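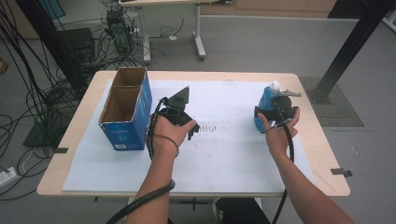 Preltus Table Paper – White, 100 ft Roll

Big white paper for covering tables. Crafts, packing, kids, glue, whatever. Cut it, lay it down, throw it out when its done. We've sold over 500 rolls out of the Yule shop and it's still the thing people come back for.

What you get
1 roll, 100 feet long
Plain white both sides, no coating
Cardboard core, fits most wall cutters

Sizes
Narrow – fits a desk or a card table
Wide – fits most kitchen and work tables with a bit to fold under
Extra wide – special order, allow 14 days

Using it
Roll it out the night before if you can, it curls at first. Tape the corners down. Painters tape comes off clean, packing tape does not (ask us how we know). Charcoal and pencil will smudge, so flip the sheet over and use the other side. Two layers for wet paint. Not waterproof!! A spilled cup of juice will go right thru.

Not for direct contact with food. For that get the Sondosum deli paper, same widths, costs a little more.

Shipping
Narrow and wide rolls go out next business day. Orders of $200 and up ship free in the lower 48. Extra wide goes by truck – call first so we can give you a price, the website gets it wrong.

Returns
Unopened rolls only, 14 days. Crushed ends are covered, just send a photo of the end and the label on the carton. Small dents dont count, trim the first foot and your fine.

Goes with
Plutero wall cutter, wide
Plutero replacement blade
Corner clips, bag of 100

Note 03/02/2019: the brown version is out of stock until July. White is fine, plenty on the shelf. If you had brown on backorder we'll swap to white at the same price, email the shop with your order number.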